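Budaro Student Robotics Project: Frequently Asked Questions

Who may take part?
The project is open to all students enrolled at Drolwood College, whatever their subject. No previous experience of programming or electronics is required. Students at the Ciststead site may join on the same terms.

When does the group meet?
Sessions are held on Saturday from 10 am in the Beaulieu Building. Members are expected to attend at least two sessions a month.

Is there a charge?
There is no membership fee. Tools and safety glasses are provided on loan and must be signed back in at the end of each session.

What is the project working towards?
Members are preparing a set of 1000 recorded handling tasks, carried out with hand-held grippers in ordinary rooms. The recordings will be used to train the project's own robot arm, which will be entered in the Ciststead household challenge in July.

How are teams organised?
Each team has four members. Roles rotate every six weeks, so that everyone has a turn at handling, checking recordings, writing code and keeping the log.

May recordings be made at home?
Yes, once the induction has been completed. Grippers may be borrowed overnight with the agreement of the session leader. Other members of the household must be told beforehand, and letters or family photographs should be put away.

Which objects are suitable?
Household items of mixed shape and stiffness are preferred. Glass, blades and open liquids are not permitted.

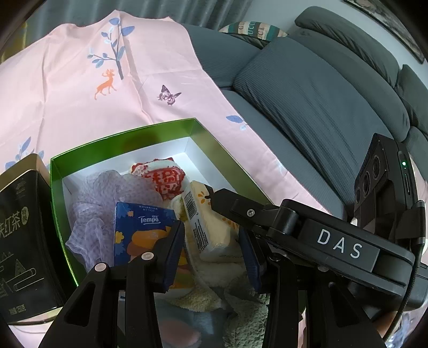
Packing and unpacking tasks make up the largest part of the set, and teams should choose the contents of each box with care. Soft and firm things ought to lie close together, as with the lavender mesh, the upright pack of Tempo tissues and the paper-wrapped bar leaning beside it in the green gift box. A plush towel along one side adds a further difficulty — the fingers must reach an item without gathering up the fabric.

What happens if a gripper is damaged?
Stop using it and report the fault at the next session. Members are not charged for ordinary wear, but repairs must not be attempted at home.

How do I apply?
Forms are available from the Drolwood student office and should be returned there by the end of the month.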